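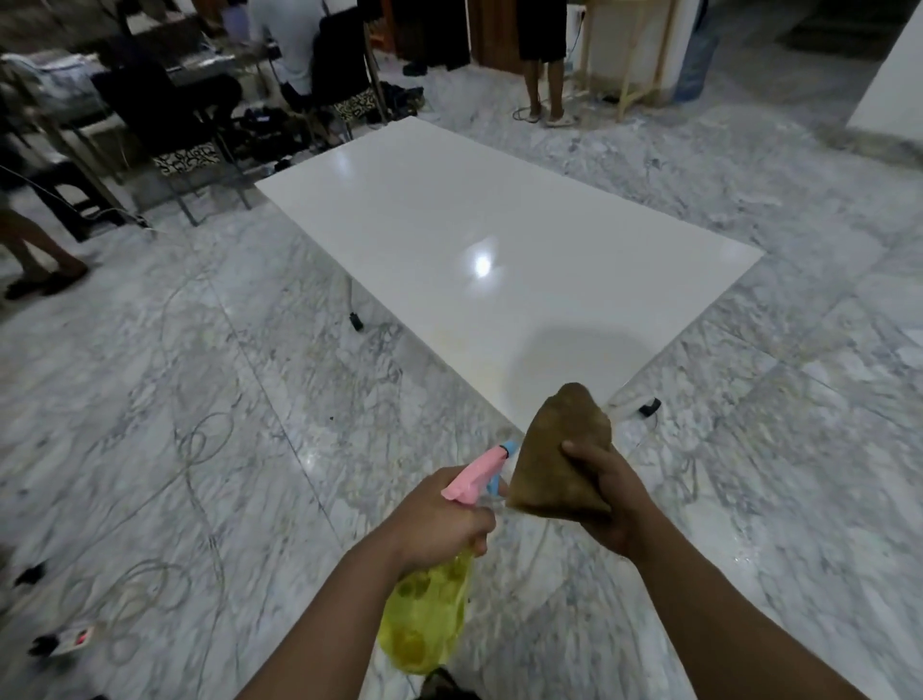

## 4. Surface preparation and cable routing

Course notes, Derthorpe shared workshop. Prepared by Marlene Brito.

The task for the Volorari arm is to wipe a tabletop with a folded cloth. Before any motion is programmed, the job is done by hand and timed. A glossy white top is a poor target for depth sensing: a lamp reflects as a bright spot and the sensor returns no data there. Note where the spot falls from your own camera position.

### 4.1 Manual reference

1. Spray bottle in the right hand, folded cloth in the left.
2. Spray twice, then wipe along the long edge in parallel strokes.
3. Refold the cloth after 6 strokes. A bunched cloth has no fixed contact area and the force readings will scatter.
4. Record the time for each of 17 passes. Discard the first 2.

### 4.2 Cables

Loose loops of thin cable on the floor must be taken up before the base is moved. Keep the power strip on the side away from the spraying, with its switch within reach. Allow 300 mm between any cable and the nearest table leg.

### 4.3 Known faults

- Valter Lobo's November build lost its zero position when the base slid on smooth tile. Fit rubber feet.
- The Petersen gripper pads hold dry cloth well and damp cloth badly. Reduce the stroke speed by half.

Results go in the Skovgate log sheet, one row per pass. Section 5 covers the force limit.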